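Stirkumstead Neighbors Board > House and Yard > Trash, Recycling, Yard Waste

Thread: Green cart sign-up, is anyone buying this?

Started July 2018

mapleside_ed
Got the flyer from Rantala Hauling yesterday. $169 a year for a green cart, food scraps and "compostable packaging" welcome, picked up every other week and trucked to the Dedau site. The flyer says the program will keep more than 3744 tons out of the landfill. No time frame on that. Per year? Over the life of the contract? Since the dawn of man?

I already have a pile behind the garage that costs me nothing, so I'm not the target customer. But my wife wants it for the meat scraps and the takeout boxes, and before I write a check I'd like to hear from somebody who has seen where the stuff goes.

tinroof
Haven't seen it. I did call and ask if I could drive out and take a look, and the woman said Dedau isn't open to the public "for insurance reasons." Could be true. Lots of places say the same thing and it's true for some of them.

My sister had a similar cart where she lives, different hauler. They had it for a year and a half and then got a letter saying food containers were no longer accepted, only food. Same price though!

corrie_b
I signed up in May when they did the trial on our street and I like it fine. No smell if you rinse the cart. Kitchen trash went way down. I don't need a tour of the plant to know my trash can is lighter.

mapleside_ed
corrie_b, your trash can being lighter means you put it in a different can. I want to know about the step after that.

corrie_b
OK well by that logic we can't trust any service at all. Do you follow the mail truck?

fikri liew
I'll be the boring one and talk about the packaging, because that's the piece I'd want in writing.

Molded pulp is paper fiber, more or less the same family as egg cartons. Plain pulp breaks down. The trouble is that food containers have to hold grease and sauce, so a lot of them get treated with something, and you can't tell by looking. Same tan color, same feel. Some have a lining you can peel with a fingernail and some don't. "Compostable" on the bottom usually means in a commercial pile that runs hot, for however many weeks the test calls for. If the site moves material through faster than that, out it comes through the screen with the plastic forks and gets landfilled.

And they tend to travel with things that aren't compostable at all. Sauce cups, clear lids, stickers. One of those left inside and the whole bag is contaminated.

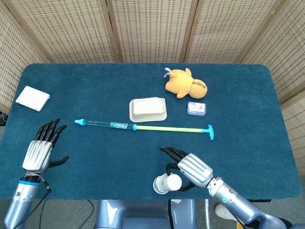 Beige pulp takeout tray, with a small clear plastic box beside it.

Pulp goes in the green cart if Rantala will put its name to it. Clear plastic boxes don't, whatever is printed on them, unless it's marked compostable and Rantala lists the mark. Their flyer has no list. I looked.

tinroof
"Unless Rantala lists the mark" is doing a lot of work there. I've seen clear cups that say compostable in tiny letters and feel just like regular plastic. How is a guy on the back of a truck supposed to tell?

fikri liew
He isn't. He lifts the cart and tips it.

dot_on_fifth
I tear the pulp ones up and put them in my own pile with the leaves. The plain ones were gone by spring. A few weren't, and I picked out a kind of skin, like wet plastic wrap. So I stopped doing any of them. Banana peels have never let me down.

mapleside_ed
Same experience here. I had a bowl sit in my pile two winters and I could have eaten soup out of it.

gravelroad
You can skip the cart if you get one of those Asau countertop grinders. My brother-in-law swears by his. Scraps go in at night and there's dry brown stuff in the morning.

tinroof
Dry brown stuff isn't compost. It's dehydrated dinner. Put it on a houseplant and water it and you'll find out.

gravelroad
Never said it was compost. Takes up less room in the trash is all. And it doesn't cost $169 every year.

tinroof
What does it cost the first year? And the filters?

gravelroad
He didn't tell me and I didn't ask. He got it as a gift.

corrie_b
See, this is what I mean. Everybody in here would sooner argue about it than put an apple core in a cart.

hollis.p
Question from someone with small kids. My bigger problem isn't food, it's the junk they bring home. Party favors, fair prizes, bubble wands and so on. The flyer has a line that says "Ask us about hard plastics!" So I asked, and got three different answers. First person said blue bin. Second said only if it has a number on it. Third said take it to the county drop-off, which has a sign saying NO TOYS.

fikri liew
The third one is closest. Toys are about the worst thing you can feed a sorting line. Several kinds of plastic joined together, usually no number on any of them, and often something stuck inside.

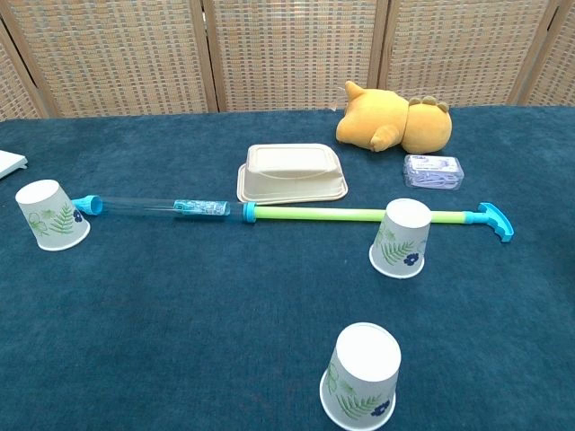 Photo: Fikri Liew

Take a toy cane along those lines. Clear tube on one half, lime-green rod on the other, turquoise connector, cap and handle. I couldn't tell you what each part is made of, and I doubt the company that sold it could either. Then there's the light blue piece down in the tube. A sorting line wants one material it can bale and sell. Nobody gets paid to pull that apart.

Long skinny things also wrap up in the rollers or drop through the gaps. Bottles, jugs and tubs are what the line was built for. I'd put the rest in the trash and feel bad for a minute.

hollis.p
Depressing but thank you. So "Ask us about hard plastics!" means what, exactly?

fikri liew
Means somebody in the office liked how it sounded.

dot_on_fifth
Or give them away. The thrift store on the corner takes toys if nothing's broken. My grandkids' castoffs were gone in a week.

tinroof
Gone from the shelf. Same question as Ed's trash can.

dot_on_fifth
Oh for heaven's sake. A kid took it home. I'm allowed to believe that.

mapleside_ed
Back to the cart for a second. I found the fine print on the sign-up page. It's a two year term, it renews unless you cancel in writing, and "accepted materials are subject to change at the discretion of the hauler." So tinroof's sister's letter is already baked in. They can drop the packaging next month and keep the $169.

There's also a $55 fee if your cart is "found contaminated." Who finds it? Fikri just told us the guy tips it without looking.

corrie_b
I never got charged a fee. I also never saw anything about a two year term, we just filled out the trial card. I'll go look at what I signed.

fikri liew
Trial cards may have been different. Worth checking.

My two cents on the $55: ask how they prove it. Some haulers take a photo and send it to you. Some leave a tag. If the answer is "the driver notes it," I wouldn't sign.

gravelroad
Or you could share a cart. Nothing in there says one household per cart, does it? My neighbor and I split a snow blower and it works out.

mapleside_ed
Works out until he throws in a bag of sauce cups and you both get the $55.

gravelroad
He wouldn't do that. His son might.

corrie_b
OK I looked. The trial card says 90 days and then it "converts to a standard subscription." So I'm in for the two years, apparently. I still like the cart! But I don't like finding that out from a thread.

tinroof
Sorry, Corrie. Call them while you're still inside the 90 days. If you started in May you should have some time left, but I wouldn't sit on it.

corrie_b
On hold with them now. The music is terrible.

mapleside_ed
While you've got them, ask what the 3744 tons is measured over.

corrie_b
She said she'd have to get back to me on that one. She did take me off the auto conversion and said I'll get an email. I can keep the cart through the end of the trial and then decide.

fikri liew
Save the email. And get the accepted list in writing if they have one, and post it. I'd like to see whether it says "pulp" or just "compostable."

corrie_b
Will do. No email yet.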